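## The quiz always says your dog needs the expensive one

I took the Ruvon quiz again last week, this time on behalf of a dog that doesn't exist. I gave him a shiny coat, a good appetite, perfect stools, a healthy weight and two long walks a day. Under "Anything you'd like to improve?" I picked "No, all good!" The little wheel spun for a while, and then it told me that my dog could be thriving and was probably only getting by.

The cure was Ruvon. It was also Ruvon when I said he was fat, when I said he was thin, and when I said he was a twelve-year-old dachshund with opinions about chicken. The portion changed and so did the price. The food, as far as I can tell from the ingredient lists it showed me each time, did not.

Several of you have written to ask what I think of these gently cooked, personalized, mailed-to-your-door dog foods, and Ruvon in particular, which has been advertising hard around here. So I went through everything the company puts in front of a customer: the website, the leaflet in the starter box, the emails that keep coming if you leave the box in your cart. I am not a vet. I have fed dogs for most of my life and I can read a label, and I used to write ad copy, so some of these tricks are old friends.

**The big number**

You will see the number 966 everywhere. "966 dogs can't be wrong" is on the front of the leaflet, and it's on the website in letters the size of my hand. I wanted to know what those dogs had been asked.

The dogs hadn't been asked anything, naturally. The 966 are owners who filled in a survey after eight weeks on the plan. The survey went to people who were still subscribers. Anybody whose dog threw up on the rug and who canceled in week one isn't in there, and neither is anybody who got the second bill and sat down for a minute. If you only poll the people who stayed at the party, it was a great party.

The footnote (gray type, bottom of the page, you have to tap to open it) says owners "reported noticing a positive change in one or more areas." There's a list of areas: coat, energy, breath, digestion, mood, enjoyment of mealtimes and general sparkle. General sparkle! A person who has just spent that kind of money on dinner for a beagle is going to notice some sparkle.

There was no second group of dogs eating something else. Without one, you can't say what the food did. Dogs shed and stop shedding. Puppies calm down. People who sign up for a new diet in spring also tend to start walking more, and they stop slipping the dog toast because the plan told them to, and any one of those might be the whole story. I don't know that it is. Neither does Ruvon, going by what it has printed.

**"Vet developed"**

I asked Ruvon's customer service which vet. The first reply thanked me for being a pet parent. The second said the recipes were developed "with veterinary input" through a partner called Þorgeirsson, and gave me a link. The link went to the Ruvon home page.

I wrote a third time and asked a plain question: does someone with training in animal nutrition sign off on the recipes, and what's that person's name? I'm still waiting, and I've had four coupons in the meantime.

Maybe there's a very good answer. Plenty of small companies are bad at email. But it's the one question I'd want answered before I put a dog on any food for years, cheap or fancy, and it should be the easiest one they get.

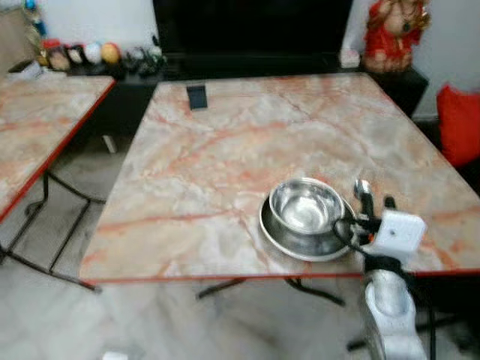
*A stainless steel bowl and plate. Dinner can be served in something plain.*

**What "human grade" does for you**

Less than you'd hope. It tells you something about how the ingredients were handled, and I'm fine with that, I like clean handling. It doesn't tell you the meal is balanced for a dog. I could make you a human-grade bowl of rice and turkey tonight from my own fridge, and if your dog ate nothing else for a year you'd likely have a problem.

The words to hunt for are duller. You want "complete and balanced," and you want the life stage it's complete and balanced for – puppy, adult or all stages. Ruvon does have this on its adult recipes, and credit where it's due. On the "toppers," it doesn't. The toppers come in nearly the same pouch with nearly the same picture of a carrot, and a reader in our group fed them as full meals for a month before she spotted the words "for supplemental feeding only" on the seam. Her dog is all right. She's still mad, and I would be too.

**"Customized"**

Back to the quiz. The promise is a plan made for your dog alone. What you get, if my pretend dogs are a fair test, is an off-the-shelf recipe in an amount worked out from weight, age and how lazy you admit he is. That's a feeding chart. There's one on the back of every bag of kibble in the grocery store, and nobody calls it a journey.

I don't object to the math. Overfeeding is common and a pouch with the right amount in it may well help a heavy-handed owner. My complaint is the name printed on the label. Putting "Made for BISCUIT" on a pouch costs a bit of ink, and it makes it very hard to cancel. You feel you're firing Biscuit's private chef.

**The price, slowly**

The ads say "from 2 dollars a day." That's the topper plan for a very small dog. For a medium-sized dog on full meals, my quote came to 600 dollars for the eight weeks, after the first-box discount ran out. It wasn't shown that way. It was shown per day, then per meal, next to a drawing of a coffee cup.

Try turning any subscription price into the amount for a year before you say yes. Write it on paper. Then look at what else that would buy your dog: a dental cleaning, a proper checkup with blood work, the shots, and a fair amount of decent ordinary food. If you can afford all of it and the pouches too, go ahead, and I hope he loves it.

And the starter box comes with a trial that renews itself. The date is in the email with the subject line "Welcome to the pack!", the kind most of us delete.

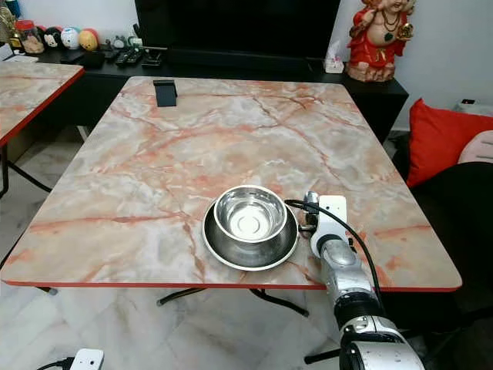 **KELTON, October**

Zustden, the pet store on the corner by the bank, hosted a Ruvon tasting evening on Tuesday, and I went along with a notebook and no dog. The tasting was for the dogs, to be clear, although one man did try the lamb.

The rep was pleasant and good at her job. She opened a pouch, the dogs in the front row lost their minds, and she said, "They know what's good for them." I've thought about that sentence a lot since. My last dog knew what was good for her too, and her list included candle wax, a stick of butter in its wrapper and something in the park that I won't go into. Dogs liking a food tells you it smells strong and has fat in it. It's useful to know if you have a picky eater. It says nothing about kidneys.

In the question period I asked about the 966 and whether the people who had quit were counted. She said she'd have to get back to me on the science.

Kadri Vasiliauskas was sitting behind me. She ran a boarding kennel until she retired, and she put the question I should have thought of: what happens when the truck is late? The rep said customers are advised to keep a backup food on hand. Kadri wanted to know if changing back and forth upset their stomachs. The rep said it could, yes, so go slowly. "How do I go slowly if the truck is late?" Kadri said. There was some shuffling of leaflets.

Later, by the leashes, she told me that people used to arrive at her kennel with coolers full of special food and a page of instructions, and other people arrived with a half bag of store brand rolled shut with a clothespin. She never could tell from the dogs which was which. I pass it on for what it's worth, and I'd hold it to the same standard as the survey. It's one woman's memory and she wasn't running a study either. I'm inclined to like it because it agrees with me, which ought to make me more careful.

I'll say this for the evening: the free samples were generous and Zustden wasn't pushy. The store makes money on the stuff, though, so don't take the display by the register as advice.

**What I'd do**

If your dog is healthy on what he eats now, I'd leave him alone. If he's itching, losing weight, drinking a lot or leaving his food, call your vet before you take a quiz, and don't let a new food put off that call for eight weeks while you wait for sparkle. If you do switch, mix it in over a week or more, and go slower with an older dog. Keep the label from the first pouch so you can check whether the recipe changes later.

And ask the company my question about the name. If you get one out of them, send it to me. I'd be glad to print it, along with a correction if I've been unfair.

Next month I'm looking at dental chews, where the claims are, if anything, worse. If you have a wrapper with a really good one on it – I've already got "clinically delicious" – mail it in or leave it for me at the Zustden counter.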